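ホーム 研究ノート 論文 資料 お問い合わせ

当サイトではクッキーを使用しています。閲覧を続ける場合、クッキーの使用に同意したものとみなします。 同意する 設定

4. 青と緑の境界における色の呼び方

4.1 この節の目的

前の節では、Pindurport と Pliltow の二つの町で使われる基本的な色の名前について、全体の分布を報告した。赤、黄、白、黒については、二つの町の話者の間に大きな違いは見られなかった。それに対して、青と緑の間の領域では、町による違い、年齢による違い、そして同じ話者の中での揺れが、いずれもはっきりと現れた。この節では、この領域だけを取り上げて、話者がどのような表現を選ぶか、また、どのような条件でその選び方が変わるかを述べる。

青と緑の境界は、色彩語の研究の中で長く論じられてきた問題である。両方を一つの語で呼ぶ言語があることはよく知られているし、日本語の「青」も、葉や信号について使われるときは緑の領域に広がる。しかし、これまでの議論の多くは、色票を一枚ずつ見せて一つの語で答えさせるという方法に基づいている。この方法は比較がしやすい一方、日常の会話の中で人が色をどう呼ぶかについて、あまり多くを教えてくれない。日常の会話では、人は一つの語で答える必要がない。「緑っぽい青」と言うこともできるし、「港の色」と言うこともできるし、色の名前を使わずに物を指さすこともできる。筆者の関心は、この自由な言い方のほうにある。

4.2 調査地

Pindurport は漁業を中心とする港町で、古くから船の塗装を行う作業場が集まっている。町の話者は、船体の色を区別するための語を数多く持っている。これらの語の一部は塗料の商品名に由来するが、現在ではもとの商品が売られていないため、若い話者は由来を知らずに使っている。

Pliltow は Pindurport から谷に沿って内陸に入った町で、以前は染色業が盛んであった。染色の工場はすべて閉鎖されたが、染料の桶の段階を表す語が、高齢の話者の日常語の中に残っている。たとえば、布を一度だけ浸した状態を表す語が、薄い水色の服についても使われる。この用法を筆者が初めて聞いたのは、予備調査の途中、食料品店の列に並んでいたときであった。

二つの町の話者は、互いの言葉をほとんど問題なく理解する。ただし、色の呼び方については「あちらの人は変な言い方をする」という意見が両方の町で聞かれた。このような意見は、実際の違いよりも大きな違いがあるように思わせるので、注意して扱わなければならない。

比較のため、内陸の Pratville でも同じ手順を試す予定であったが、話者の大部分が最近転入した人であることがわかり、今回の分析からは除いた。Pratville の資料については、別の機会に報告したい。

4.3 方法

本調査は10月に行った。参加者は二つの町を合わせて103人である。全員がその町で生まれ、学校教育を終えるまでその町に住んでいた。色の見え方に関する簡単な検査を最初に行い、検査の結果に問題があった人の回答は、この数に含めていない。

課題は二つの部分からなる。第一の課題では、青から緑にかけての8枚の色票を、順番を変えながら一枚ずつ見せ、「これを何色と呼びますか」と尋ねた。色票の順番は参加者ごとに異なる。回答の長さには制限を設けなかった。迷っている参加者には時間を与え、答えを促すことはしなかった。

第二の課題では、同じ色票を灰色の台紙の上に置く場合と、別の色の紙の隣に置く場合とに分けて、離れた場所にいる人に電話で伝えるつもりで説明してもらった。この設定を選んだ理由は、相手が同じ物を見ることができないときに、話者がより詳しい表現を使うと予想したからである。

色票には、Solberg という塗料見本帳を使用した。この見本帳は二つの町のどちらでも流通していないため、参加者が番号や商品名を知っている可能性は低い。実際、見本帳の名前に反応した参加者はいなかった。ただし、紙の表面に少し光沢があり、窓の近くでは見え方が変わることがあった。そのため、調査は北側に窓のある部屋で行い、直接の日光が机に当たらないようにした。Pliltow では適当な部屋が見つからず、公民館の図書室の机を借りた。この部屋は Pindurport の部屋よりやや暗く、その影響については4.6で述べる。

二つの課題のあとで、協力を得られた19人に対して面接を行った。面接では、子どものころに使っていた色の名前、家族の中だけで通じる言い方、そして隣の町の言い方についての印象を聞いた。面接は録音し、筆者が文字に起こした。文字に起こすとき、言いよどみや言い直しも残した。言い直しは、あとで述べるように、この研究では重要な資料になるからである。

4.4 第一の課題の結果

第一の課題で得られた回答は、表記の違いや語尾の違いをまとめると、134種類の表現に整理することができる。この中には、単独の色名、修飾のついた色名、物の名前を使った表現、そして色名を避けた表現が含まれる。

単独の色名は、青の端と緑の端の色票に集中した。この結果は予想のとおりである。中央に近い色票になるほど修飾が増え、修飾の種類も多くなった。興味深いのは、修飾の方向が二つの町で異なることである。Pindurport の話者は、中央の色票について、まず「青」に当たる語を選び、それに緑の要素を加える傾向があった。Pliltow の話者は、逆に「緑」に当たる語を基礎に置くことが多かった。つまり、同じ一枚の紙が、一方の町では緑がかった青であり、他方の町では青がかった緑である。

物の名前を使った表現にも、町の性格が反映している。Pindurport では、船底、浮き、古い瓶、浅い海などの語が現れた。Pliltow では、桶、糸、川の深いところ、教会の屋根などの語が現れた。海は Pliltow の話者にとっても遠いものではなく、車で行ける距離にあるが、海の名前を使った表現は Pliltow ではほとんど使われなかった。見たことがあるかどうかよりも、その物について日常的に話す機会があるかどうかが、表現の選択に関係していると考えられる。

色名を避けた表現は、数は少ないが、無視することはできない。「これは嫌いな色です」「祖母の台所です」などの回答がこれに当たる。集計では「その他」に分類したが、面接の中で尋ねると、話者の多くはその色に対応する語を知っていた。知っているが使わない、という状態である。「祖母の台所」と答えた話者は、台所の壁の色は家族の中では名前を持たず、ただ「壁」と呼ばれていたと説明した。

年齢との関係について述べる。修飾のついた表現は、若い話者に多い。一方、高齢の話者は、短い語を一つだけ答えて、それ以上の説明を加えないことが多かった。このことから高齢の話者の区別が粗いと結論することはできない。Pliltow の高齢の話者が使う染色の語は、一語であっても、若い話者の修飾表現より狭い範囲を指す場合があるからである。語の数と区別の細かさは、別々に測る必要がある。

4.5 第二の課題の結果と、隣にある色の影響

第二の課題では、ほとんどの参加者の表現が第一の課題より長くなった。特に、明るさについての言及が増えた。第一の課題では、明るさを表す語は青と緑の両端の色票に偏っていたが、電話で伝えるつもりの説明では、すべての色票に現れた。

灰色の台紙の場合と、別の色の紙の隣に置いた場合とを比べると、後者では比較の表現が多く使われた。中でも橙色の紙の隣に置いた場合には、青を含む表現の割合が、どちらの町でも増えた。橙色に対して青が反対の側にあるという感覚は、学校の美術の授業で教えられる知識かもしれないが、そのような知識を持たないと答えた話者にも同じ傾向が見られた。緑を基礎に置くことの多い Pliltow の話者でも、橙色が隣にあると、最初に「緑」と言いかけて「青」に言い直す例があった。

言い直しは、その方向によって二つに分けることができる。一つは、色相についての言い直しで、「緑、いや、青」のような形をとる。もう一つは、程度についての言い直しで、「青、少し青」のような形をとる。前者は隣に別の色があるときに多く、後者は灰色の台紙のときに多かった。この違いは、話者が何を手がかりにして色を決めているかを示している。隣に別の色があるとき、話者は色相の関係の中で語を選び直す。灰色だけのとき、話者はすでに選んだ語の中で位置を細かく調整する。

また、色の面が広い場合には、話者が面全体に一つの名前を与えるか、部分ごとに別の名前を与えるかという問題が生じる。色票は小さいので、この問題は今回の課題には直接現れない。しかし日常の物では、模様のない面であっても明るさは場所によって違って見える。図2では、青緑の面は左側でより深く、右上に向かって灰色がかった薄い色になっている。このような面を一つの語で呼ぶとき、話者はどの部分を代表として選んでいるのか。面接では、壁や船体などの広い面を思い出して、その呼び方を説明してもらった。

図2 青緑の面と橙色の物体の例。 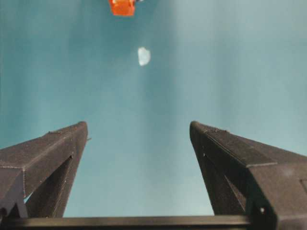
Pindurport の話者の一人は、子どものころは青と緑の間で困ったことなど一度もなく、学校に入って先生に「どちらかに決めなさい」と言われてから初めて困るようになった、と話した。家では船の色にはそれぞれ船の名前を使えばよかったし、父親に色を聞かれることもなかったという。同じ話者は、さらに続けて、今でも塗料を買いに行くときには色の名前を言わず、前に塗った板の切れ端を持って行くと述べた。

この発言は、二つの点で参考になる。第一に、境界の問題は、語を一つに決めることを求められる場面で生じるという点である。第二に、色を伝える手段として、語のほかに実物を持って行くという方法があり、それが不便だとは感じられていないという点である。第一の課題のような方法は、学校の先生の要求とよく似ている。調査で観察される迷いの一部は、調査の方法そのものが作り出したものである可能性がある。

広い面の呼び方については、面接の回答は一致しなかった。最も明るい部分を取り除いて考えるという話者もいれば、日陰の部分の色が本当の色だと主張する話者もいた。船の塗装の経験がある話者は、塗る前の缶の中の色を基準にすると答えた。この答えは、見える色と物の色とを区別していることを示す。塗装の経験がない話者の中には、この区別を明確に述べた人はいなかった。ただし、明確に述べないことは、区別を持たないことの証拠にはならない。

Pliltow の高齢の話者の場合、基準は時間と結びついている。桶から上げた直後の布の色と、乾いた後の布の色とに別の名前があり、現在の物について話すときには、乾いた後の名前だけが使われる。桶から上げた直後を表す語は、ある話者によれば、今では雨に濡れた上着について冗談として使う程度であるという。この語を若い話者に聞かせたところ、意味を推測できた人もいたが、自分で使うと答えた人はいなかった。

4.6 方法上の問題

上に述べた結果を読む際には、いくつかの問題を考慮しなければならない。

まず、部屋の明るさの違いがある。Pliltow の図書室は Pindurport の部屋より暗かった。暗い場所では、青みがより強く感じられることがある。もしこの影響が大きかったとすれば、Pliltow の話者は青を多く使うはずであるが、結果はその逆であった。したがって、町による違いを部屋の明るさだけで説明することは難しい。それでも、同じ照明の下で行った資料がない以上、影響がまったくなかったと言うことはできない。

次に、調査者の言葉の問題がある。筆者はこの地域の言葉を大人になってから学んだ。参加者の中には、筆者に合わせて、教科書に出てくるような語を選んだ人がいたと思われる。面接の終わりに録音機を止めた後で、別の言い方を教えてくれた参加者もあった。その場合は、許可を得てから手書きで記録したが、集計には入れていない。地元の話者が調査者になれば、第一の課題の回答はより短く、より多様になるのではないかと予想する。

第三に、色票の範囲が狭い。青と緑の間に限定したため、紫に近い青や、黄に近い緑の呼び方が中央の領域にどのような影響を与えるかを調べることができなかった。Pliltow の染色の語には、黄に近い緑まで広がるものがある。この語の中心がどこにあるかは、今回の資料からは決められない。

最後に、翻訳の問題がある。本稿では、読みやすさのために「青」「緑」という日本語を使っているが、これらは調査地の語と正確には対応しない。特に「青」は、日本語の読者に余分な連想を与えるおそれがある。「青葉」のような言い方は調査地の言葉にはない。筆者は最初、すべての語を原語のままで示すことも考えたが、表が非常に読みにくくなったため、付録にのみ原語を示すことにした。

4.7 隣の町についての印象

面接で得られた、隣の町の言い方についての印象を簡単に報告する。Pindurport の話者は、Pliltow の人は「何でも緑と言う」と述べることが多かった。Pliltow の話者は、Pindurport の人は「何でも船の話にする」と述べた。前者は色相についての印象であり、後者は物の名前の使用についての印象であるから、両者は対称的ではない。第一の課題の資料では、物の名前を使った表現は二つの町でほぼ同じ程度に使われている。Pliltow の話者は、自分たちの「桶」や「糸」を物の名前として意識しておらず、すでに色の名前だと考えているようである。ある話者に、「桶」は船と同じように物ではないかと尋ねると、しばらく考えてから、桶はもう町のどこにもないので色である、と答えた。

結婚によって隣の町に移った話者の場合には、印象はより穏やかであった。このような話者は、相手によって語を使い分けていると報告した。家の中では配偶者の町の語を使い、実家に電話するときは自分の町の語に戻るという。子どもがどちらの語を使うかについては、意見が分かれた。子どもを対象とした調査は、学校との調整が必要であり、まだ行っていない。

第一の課題の全回答と面接の質問項目は付録に示す。付録の語形は、2025年4月の再点検の際に一部を訂正した。訂正した語形には印をつけてある。

前の節 目次 次の節 付録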